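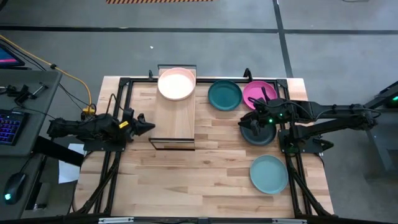 Filed under: Kitchen

I finally replaced the last of our old white dishes in November. They were a set I bought when I moved in, and by the end there were two dinner plates left and both had chips in the rim.

I didn't want another matching set. I've been picking up single pieces instead, so now we have teal, magenta, charcoal and a pale blue-gray, plus a peach-pink bowl that is almost white on the inside. The bowl is the one everybody reaches for. I keep it up on the wooden riser so it doesn't end up under the plates.

The pale blue-gray plate is my favorite. Toast looks good on it, and so does anything with egg. The charcoal one I was less sure about. Úna Sheehan gave it to me when she was clearing out her cupboards before the move to Clondoreo, and I thought it would be too dark to eat from. I use it for fruit.

My rule is that I don't pay more than $10 for a plate. I broke it once, for the magenta one, which was $11.

I still need a second bowl. Naveed wants a green one and I would like another pink, so we'll see what the thrift store has. If you know a good place for single bowls, leave a comment. Next time I'll write up the shelf paper, which took me most of an evening and still has a bubble in one corner.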